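January, late, kettle on for the second time

I can't sleep so I'm writing this at the kitchen counter with my socks on the radiator. The sourdough starter is alive again!! I'm putting that first because it's the only thing I got done today that I'd tell anyone about. Three days of feeding it rye and talking to it like a sick cat and tonight it finally climbed up the jar. It smells like apples and feet. I'm thrilled.

The rest of the day was the bus to Ormsby and back for the choir thing. I've been dreading it since before Christmas and then of course it was lovely. We haven't sung in that hall since 2019 and they still haven't fixed the radiator by the alto chairs, so I sat in my coat the whole first hour with my scarf up over my chin, which is no way to sing anything. Tatu Kashindye was there! I hadn't expected that at all, I thought he'd moved to Tonatby for good, but he's back in his mom's old place and working mornings at the bakery on the hill. He's gone a bit gray at the sides and it suits him. We hugged for a silly amount of time and then neither of us knew what to say, so we talked about parking.

The new piece is in five flats and I hate it. Well, I hate the middle. The start is gorgeous, the basses come in so low you feel it in the chair, and then page four happens and it's all counting. I came in early twice. The second time I came in early ALONE, loud, on a vowel. The director just looked at me over her glasses and said "brave," and everybody laughed, me included, but my ears were hot till the break.

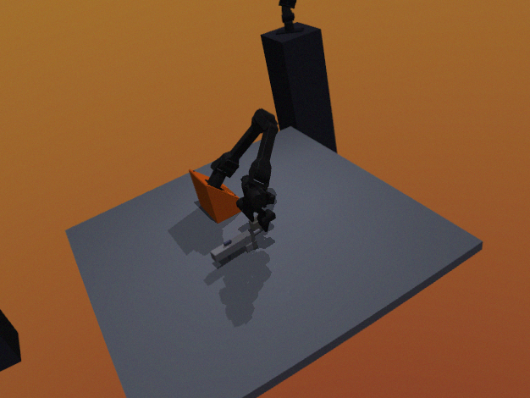 At the break there was lemon cake and I had two pieces, and I'd have had another but Tatu was telling me about bread and I got so caught up. He says my starter isn't sick, it's cold. He says I should keep it on top of the fridge and stop peeking. I told him I can't stop peeking, it's my whole personality at this point. He's going to bring me some flour from work, the good stuff they get from the mill out past Flelville, and I said I'd pay him and he pulled a face like I'd insulted his mother. So I'll bake him a loaf, if I ever get one that isn't a doorstop.

(Note to self: the last one really was a doorstop. I used the end of it to prop the back door when I brought the groceries in. It held up fine.)

We ran the whole thing once more after the break and page four was better. I wrote BREATHE in big pencil letters over the bar where I keep jumping in, and then I was so busy reading the word BREATHE that I forgot to come in at all. Progress? The concert's in Kunenine, in the big church with the echo, and I have to find a black skirt that isn't the one with the zipper. I should just fix the zipper. I've been saying that for two winters.

The bus home was 20 minutes late and the shelter has lost a panel so the wind comes right through. I stood there humming my part and a lady with a shopping cart started humming along, and she had it better than I did! She told me she sang it as a girl. She got off before me and waved from the sidewalk, and I've been thinking about her all evening. I wish I'd asked her to come along next time. They're always short of altos.

Got in, fed the cat, fed the starter, ate toast standing up. Called Mom, who wanted to know if I was wearing a hat. I'm 27 years old. (I wasn't wearing a hat.) She's decided to paint the hallway yellow and she read me the names of all the yellows off the little card, one by one, and I said I liked the third one and she said that was the one she'd already ruled out. She's going with the one she wanted in the first place. We talked for almost an hour and I can't remember what the rest of it was.

Tomorrow: call about the gas bill. Buy thread, black. Move the jar to the top of the fridge and leave it alone. Return the library book on Portugal that I've read four pages of and feel guilty about every time I dust.

I just went and peeked. It's got bubbles right up to the lid. Going to bed.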